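About Prismont

Prismont is a small laundry care workshop in Rornport. We teach people to wash the clothes they already own without wrecking them, and we are suspicious of most of what gets printed on a detergent bottle.

Montserrat Lozano started the place after 91 sweaters came through her mending shop on Thygesen Street in one winter. Most of them had been washed on a setting called "delicate." She doesn't think much of that word, and neither do we. It means one thing on one machine and something else on the next.

We are wary of gadgets too. Dryer balls, magnetic discs, scent beads: people bring them in and ask us, and the answer is usually to save your money. A mesh bag earns its place, within limits. It keeps straps and buttons from catching on other things. It won't rescue wool from hot water, whatever the package says. 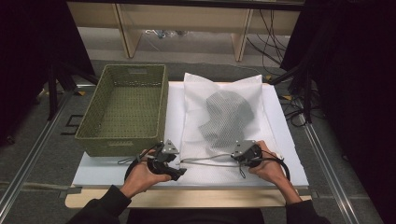
The basic class runs for 2 hours and covers sorting, bagging, reading care labels and drying flat. Knits get most of the time. The follow-up class is 3 hours and deals with stains, where we will probably talk you out of something your grandmother swore by.

We don't sell detergent and we don't hand out certificates. A chain in Giltville once offered to put our name on a line of laundry bags. We asked how they had been tested and didn't hear back.

Classes meet at 2262 Thygesen Street. Bring one thing you're afraid to wash.

Page last updated August 2023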